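3.2 Task setup

The Trastell tabletop kit was reviewed as a low-cost platform for teaching and benchmarking small manipulation tasks. Jaditbridge offers it with a 3D-printed arm, hobby servo motors and printed assembly instructions. The evaluation was led by Wiesława Jakubowski, with Érica Barros responsible for arm calibration. The task requires the arm to place a black hexagonal puck within a rectangular target whose corners are marked by red pieces on a studded gray baseplate (Figure 4). Cardboard panels limit the background.

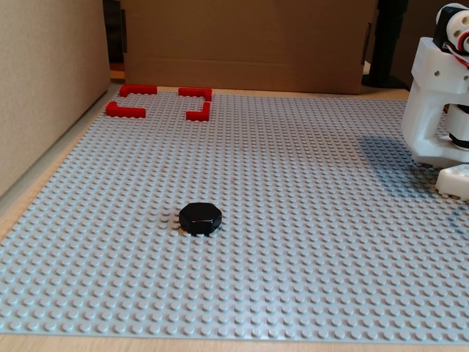
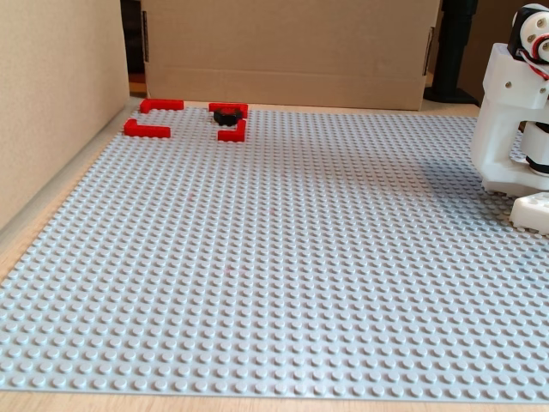
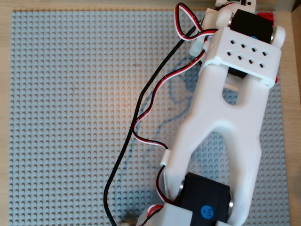
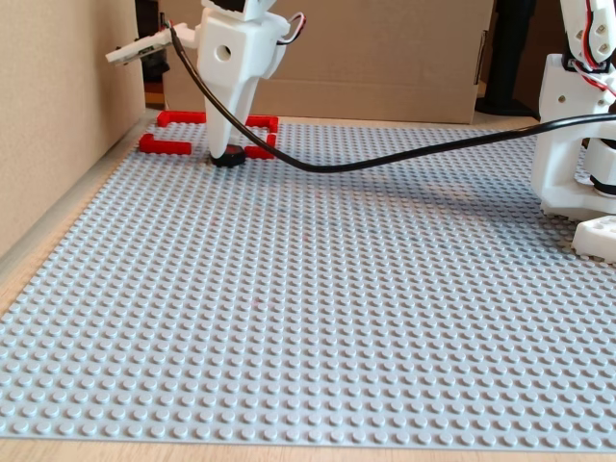

Figure 4. Puck placement task with the white arm over the studded baseplate.

A total of 400 trials were recorded in March, each with a limit of 70 seconds. Operators controlled the arm through the software supplied with the kit, and no changes were made to the gripper fingers. A trial was scored as complete when the puck lay fully inside the target and the gripper had released it. Partial overlap with a corner piece was scored separately. Cable routing was checked before each block of trials, as the supplier recommends.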